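Atelier partagé Jadik : les pinces à main passent aux essais

12 janvier 2018

La construction des deux pinces à main, engagée en novembre par le groupe robotique de l'atelier Jadik, est entrée dans sa phase d'essais. Chaque pince porte à sa base un cube blanc imprimé de marqueurs noirs et blancs. Les exercices se font à table, sur des objets souples. Les adhérents souhaitant prendre part au montage des 5 prochains exemplaires sont invités à s'inscrire à l'accueil.

Essais sur table, avec un sac noir :
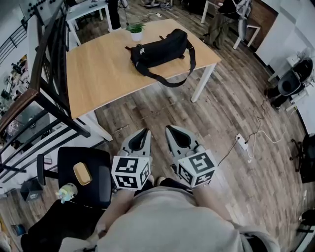
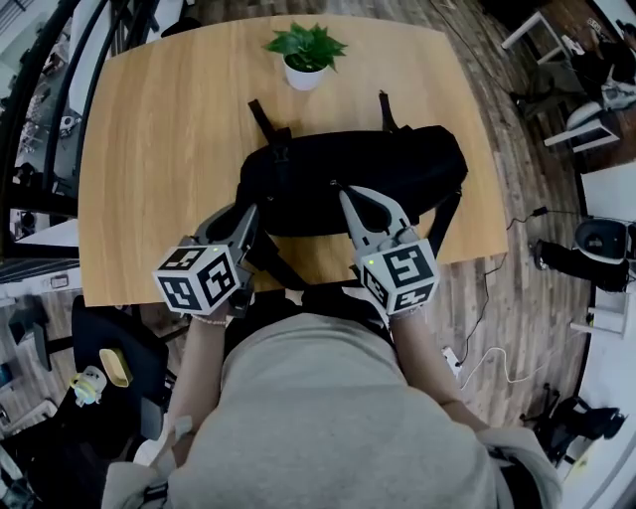
Cotisations

Le tarif annuel demeure fixé à 50 euros.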